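9월 10일 / 도라우(Dorau) 공동세탁실·세면실 정리 사업 중간보고
받는 곳: 그랜드빌(Grandville) 지원팀, Nataša Stan 님
작성: Floarea Pop

급하게 씁니다. 표는 나중에 따로 보낼게요. 우선 말로만.

## 진행 상황

- 2월에 승인받은 범위 중 1층, 2층 완료. 3층은 진행중.
- 선반 교체 끝. 벽 고정은 Erasto Tanui 님이 다 확인함.
- 물품 목록 694건 입력 완료. 중복 43건은 아직 못 지움. 다음 주까지.
- 이름표 70장 인쇄, 배부는 절반 좀 넘게.

입주자 쪽 반응은 대체로 괜찮습니다. 제일 많이 나온 말이 "찾기 쉬워졌다". 두 번째가 "선반이 높다". 높이는 조정 가능한 모델이라 3층부터 한 칸 내려서 달기로 했고, 1·2층은 요청 있는 방만 손봅니다.

## 바구니

처음 계획은 뚜껑 있는 상자였는데 바꿨습니다. 큰 병이 안 들어감. 들어가도 뚜껑이 안 닫힘. 그래서 손잡이 달린 흰색 플라스틱 바구니, 옆면이 살로 된 것으로 갑니다. 큰 병을 세워 넣고 그대로 들고 다닐 수 있어서 세탁실 왔다갔다 하는 분들한텐 이게 낫습니다. 단가도 상자보다 낮아요.
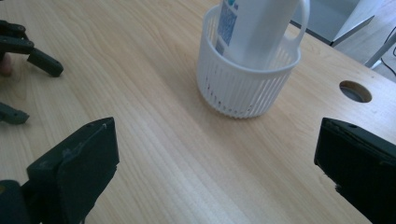

손잡이 얘기를 좀 더 하자면, 높은 게 들기는 편한데 낮은 선반 칸에는 걸립니다. 2층에서 벌써 두 번 항의 들어옴. Ashton Baxter 님 의견은 맨 윗칸을 비워서 바구니 전용으로 쓰자는 것. 저도 찬성인데 그러면 수건 둘 데가 없어져서 아직 결정 못했습니다. 의견 주시면 반영할게요.

병 기울어지는 문제도 있습니다. 바구니에 병 하나만 넣으면 한쪽으로 쏠려요. 칸막이를 넣어볼까 해서 코에치(Koech)에 견본 요청해 둔 상태고, 아직 답 없음. 안 되면 작은 병이나 솔을 같이 넣어서 받치는 걸로 안내문에 한 줄 추가하겠습니다.

라벨은 바구니 테두리에 붙이는 걸로 했다가 금방 떨어져서 손잡이에 묶는 끈 방식으로 변경. 병 라벨은 가리지 말 것, 이건 안내문에 이미 들어가 있읍니다. 덜어 쓰는 용기는 전부 회수중이에요. 내용물 모르는 병이 너무 많았음.

## 예산

바구니 쪽에서 남은 돈은 3층 테이블에 쓰고 싶습니다. 지금 있는 원목 테이블은 상태가 들쭉날쭉해서, 쓸 만한 건 오일만 다시 바르고 나머지는 교체. 뷜트베르크(Wultberg) 견적은 받았고 비교 견적 하나 더 기다리는 중. 항목 간 전용이 되는지 확인 부탁드려요. 안 되면 테이블은 내년으로 넘깁니다.

교육비는 거의 안 썼습니다. 입주자 설명회 4회 중 세 번 했고 전부 휴게실에서, 다과비 정도. 마지막 한 번은 3층 끝나고.

## 늦어지는 것

- 3층 배수구 공사. 우리 일정이 아니라 건물 쪽 일정이라 기다리는 수밖에. Zdzisław Szulc 님이 관리사무소랑 얘기중.
- 안내문 번역. 초안은 있는데 검수를 못 받음.
- 창고 열쇠 인수인계. 사소한데 이것 때문에 이틀 날렸어요.

## 필요한 결정

1. 예산 항목 전용 가능 여부
2. 바구니 추가 주문 승인 (3층 분량)
3. 최종보고 제출일을 3층 공사 끝난 뒤로 미룰 수 있는지

2번이 제일 급합니다. 재고가 곧 빠진다고 해서요. 영수증 스캔본은 오늘 저녁에 따로 올리겠습니다.

Floarea Pop 드림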